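4. Installation du moniteur sur le bureau

Cette section concerne les moniteurs Dallstead livrés avec pied séparé. Lisez la section 3 (déballage) avant de commencer et gardez le carton jusqu'à la fin des réglages.

Attention : ne posez jamais l'écran face contre une surface dure. Étalez d'abord une couverture ou la mousse d'emballage.

1. Dégagez le plateau du bureau. Prévoyez 10 cm libres derrière l'écran pour l'aération et le passage des câbles.

2. Emboîtez la colonne dans le socle et serrez la vis à la main. N'utilisez pas de visseuse.

3. Fixez la colonne au dos de l'écran, puis redressez l'ensemble à deux mains, en le tenant par le cadre — jamais par la dalle.

4. Branchez le câble vidéo, puis l'alimentation. Laissez un peu de mou si l'écran doit pivoter.

5. Placez l'écran à une longueur de bras, le bord supérieur à hauteur des yeux ou légèrement en dessous.

Remarque : avec le bras articulé Gerkitz, les étapes 2 et 3 sont remplacées par celles de l'annexe B. Serrage de la pince : plateau de 40 mm d'épaisseur au maximum.

6. Avant la mise sous tension, notez le numéro de série. Les étiquettes collées sur la dalle peuvent rester en place pendant le montage.
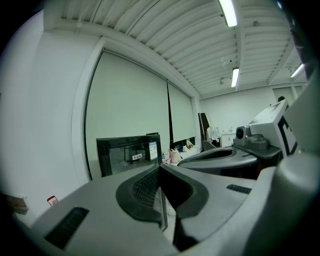

7. Pour les retirer, soulevez un coin avec l'ongle et tirez lentement, presque à plat. S'il reste de la colle, passez un chiffon microfibre à peine humide, écran éteint.

Attention : pas d'alcool, pas d'acétone, pas de lame. Ne pulvérisez rien directement sur la dalle.

8. Allumez l'écran et choisissez la langue dans le menu. Le réglage de luminosité est décrit à la section 5.

Révision du 24 mars 2024 — rédaction : Loan Âu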